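Clerklow Hardware Board > Desktops and Workstations > Repair and Upgrade
Thread: Cable routing and memory in an ex-office Dell, before I close it up

virosley_bench
Posted Thursday, 7:10 pm

I have one of the ex-office Dells from the Lindow clearance lot open on the bench. Board is the green Dell one, PSU is the original silver box. The plan is a second drive, more memory and a new thermal pad on nothing in particular, I just bought too many.

Two things I want to settle before the side panel goes back on. First, the loom. The yellow and black bundle comes out of the supply, goes up in a wide loop and is held to the chassis with a white nylon tie. The black and white wires run flat across to the drive side. I would like to cut the tie and pull the loop in closer to the supply. Second, memory order, which I will get to.

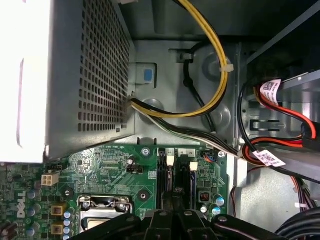

Can I cut the factory cable tie without causing a problem later?
Cut it with flush cutters, jaws facing away from the wires, and put a new tie through the same anchor point when the routing is final.

That is what I wrote in my own notes from the last one of these, and I would like to know if anyone disagrees before I do it again.

ojeda_t
Posted Thursday, 7:32 pm

I disagree. The loop is slack for a reason. These cases get assembled with the supply outside the chassis and the extra length is what lets you pull it back out without unplugging the board first. Take the slack away and the next person has to disconnect everything to get at the supply screws.

Also check what the loop clears. On the small tower version I had, a tight bundle ended up against the side panel and the panel would not latch.

Athina Kouris
Posted Thursday, 7:48 pm

Half agree with Ojeda. Slack is useful, but it does not have to stand up in a loop. Fold it once, flat, and tie it in two places. I have done this on more than 50 machines for a school refit and never had a panel fail to close.

What I would leave alone is the thin black cable in the metal clip. If it is a switch or sensor lead it will have no spare length at all, and the clip edge is sharp enough to nick insulation if you drag it sideways.

Leave the barcode labels on the cables too. Part numbers are the only way to order the right replacement from a breaker.

virosley_bench
Posted Thursday, 8:05 pm

Labels stay. I was not planning to touch the clipped cable.

Memory, then. The sticks I have are a mixed bag: two matched, one odd. The manual I found is for a board that is close but has a different slot numbering, so I am going by clip color. The retaining clips on mine are off-white and black in alternation, and I am reading that as the channel pairs. First module goes in a slot with an off-white clip, its partner in the next off-white.

ojeda_t
Posted Thursday, 8:14 pm

That is the usual Dell pattern but confirm it on the board print. There should be small text by each slot. Do not trust a manual for a cousin board.

And leave the odd stick out. Mixed sizes will boot, but part of the memory will run single channel.

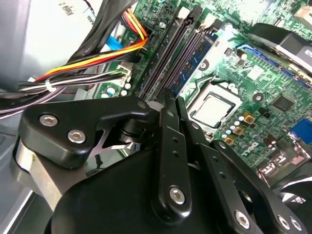 If you do have to run three, put the matched pair in first, boot, check the reported total, then power down and add the odd one. Doing it in that order tells you which module is at fault if it beeps. Wait 10 seconds after pulling the mains lead before you touch a slot - hold the power button in during that time to drain the board.

pins_and_paste
Posted Thursday, 8:40 pm

Three sticks is fine. The performance loss from one unpaired module is something you will see in a benchmark and nowhere else. If the machine is for spreadsheets, capacity beats channel symmetry every time.

ojeda_t
Posted Thursday, 8:46 pm

If it uses onboard graphics it is not fine. The graphics take their bandwidth from system memory.

pins_and_paste
Posted Thursday, 8:51 pm

For spreadsheets. I said spreadsheets.

Athina Kouris
Posted Thursday, 9:02 pm

Seat the modules by pressing at both ends, with the clips already open. If a clip has not closed by itself, the module is not in. Pushing the clip shut by hand hides a bad seat. I have had 7 machines come back to me with that exact fault.

virosley_bench
Posted Thursday, 9:37 pm

Decision: loop gets folded flat per Athina, tied in two places, slack kept. Matched pair only for now. The odd stick goes in the drawer until I find its twin.

Still open: does anyone have the screw size for the drive cage on this chassis? The ones in my bag are too coarse and I would prefer not to find out by stripping it.

ojeda_t
Posted Thursday, 9:44 pm

Depends where the screw goes. The side holes of a 3.5 inch drive take 6-32, the coarse one. A 2.5 inch drive takes M3. For the cage to the chassis, take one of the screws already in it and match that.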